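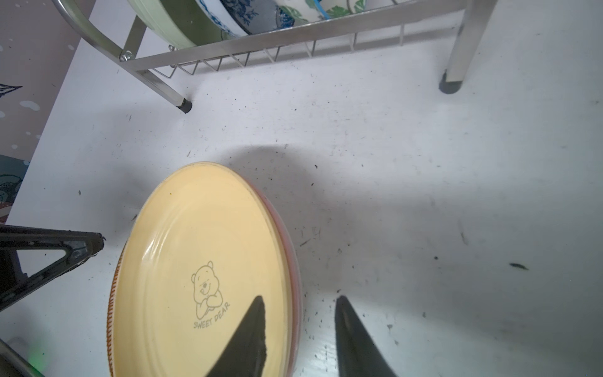 Print this page | E-mail this page

Speaker notes: Buying your first pair of arms
11 October 2025

OK, hello, thanks for coming out on a Saturday morning. (Wait for the door to close. Check the mic.)

So I'm going to talk about money. Every talk I went to before we bought anything was about software, and I'd sit there thinking, great, but what do I put on the purchase form? I run the budget for Zodau, our dish handling project at Merden, and I got the first budget wrong, so you get to enjoy that for free.

My first spreadsheet had one big line at the top, the arms, and then a tiny line at the bottom called "misc." Please don't have a misc line! Mine ended up holding the mounting plates, the aluminum rail, the cables, the wrist cameras, the spare gripper fingers, and all the kitchen stuff. (Pause, people usually laugh at the kitchen stuff.) Plates and bowls and a rack are cheap, sure, but somebody has to buy them and somebody has to sign for it.
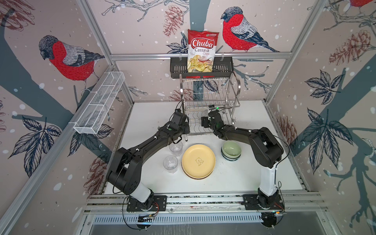

Should you buy two arms right away, or start with one?

Start with one if your tasks only need one hand, and price the second at the same time so the quote is sitting there when you want it. For racking dishes we wanted two from day one, because one arm can steady things while the other one places.

We got quotes from Eklund and from Stovik. Eklund was cheaper up front and said 12 weeks. Stovik cost more and said 4, with spare fingers in the box. I went with Stovik, and I'd do it again, mostly for the spares. Ask about spares before you ask about the discount. (Don't get into the shipping story unless somebody asks.)

Next thing, fingers. They're a consumable, so put them on the same line as gloves and tape. I budget 8 pairs a year now, and my first plan had zero.
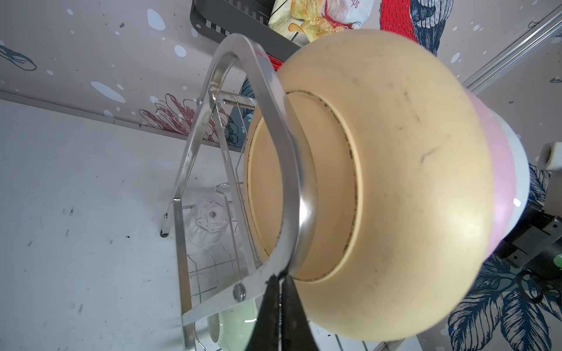
I do the same with cables, they go under consumables too, and I keep 2 spares of every length in a drawer with a label on it. The drawer was my best purchase of the whole year, I'm only half kidding.

Then there's people time. Somebody resets the table between runs, over and over, and those hours belong in the plan. I left them out completely and had to go back in May and ask for more, which was not a fun meeting.

(If we're running long, skip to the template. Remember to send the link around after.)

Print this page | E-mail this page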